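Oketti Artificial Flower Set with Gray Vase - my review after one month

4 out of 5

I bought this set in May for our round white table, because real flowers never live long in my apartment. The box from Jultalitz came on Wednesday, well packed, only one stem was a little bent.

The white roses (maybe they are peonies, I am not sure) are the best part. They are big and full, and from the sofa my sister believed they were real. The daisies with yellow centers look more cheap. The leaves need patience - you must open each one by hand.

The gray vase is simple and I like it. It is light, so I put a few small stones inside. 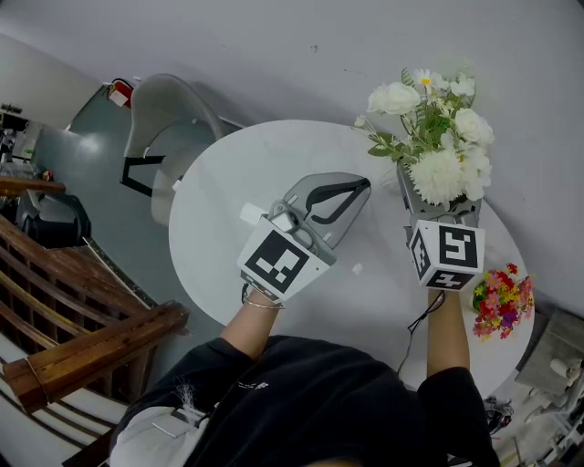
I also ordered the small colorful bunch, red, pink, yellow and purple. For me it is too bright next to the white ones, so it will go to the kitchen. I take away one star for the smell of plastic, which stayed 4 days.

Mihret Alemayehu, Larnmont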